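Last updated: Thursday, January 16, 2025

Ticket 857, Rernby cell, wrist camera view in the simulator

OK, so I'm back on this one! The gripper still fills the bottom of the wrist view after I reloaded the Drasstead calibration, and the bar still splits the mat in two. I tried mount offset 41, then 10 (worse, so I put it back). 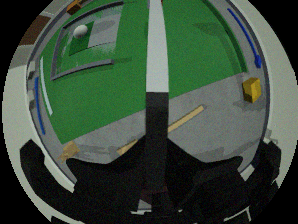
Fundow support wants me to check the lens profile next, and I'm happy to, but I think it's the mount angle. The fingers close fine and the log is clean apart from warning 546, which I get on every start anyway. I'll tilt the mount a touch tonight and rerun the ball task. Leaving this open.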